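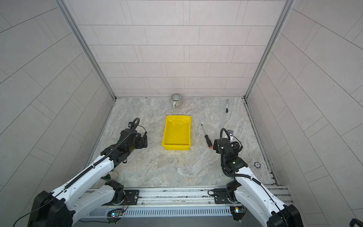
zkiani
Re: Self-catering near Serow in July, cottage or B&B?
We've stayed at the Kravchuk cottages three summers running now, so I'm probably biased, but I do think you'd love it there, especially with kids who wake up early (ours are up at 5:30 whatever we do!). You get your own kitchen and a little patio, and the lake path is right past the gate. I always bring my own mug, a striped one in dark green and white like the one in the photo, and I have my coffee outside before anybody starts asking for pancakes. It's a 13 minute drive to the grocery store, so shop on your way in.
Zeeshan

pinehollow19
Thanks, this is so helpful! Is the cleaning fee still separate? I saw one on Woleo and it kind of put me off.

Asif Butt
I'm going to disagree with Zeeshan a little, sorry my friend. We did Kravchuk two years ago and I spent half the vacation washing dishes and hunting for a can opener. The next summer we went to the Fastia guesthouse up the hill and my wife said never again with the cottages. Breakfast is cooked for you, eggs however you like them, and the lady at the desk lent us rain jackets when the weather turned on us.

zkiani
Ha, fair enough, but you had two grown-ups and a teenager, Asif. Try keeping a four-year-old quiet in a shared dining room! And yes, pinehollow, the cleaning fee is separate, but they dropped it for us when we stayed a full week and called them directly. Worth asking.

Asif Butt
OK, with little ones I'd maybe give you that. Still say the beds at Fastia are better.

pinehollow19
We have a three-year-old and a baby, so I'm leaning cottage. Does anyone know if they have a crib or do we need to haul ours?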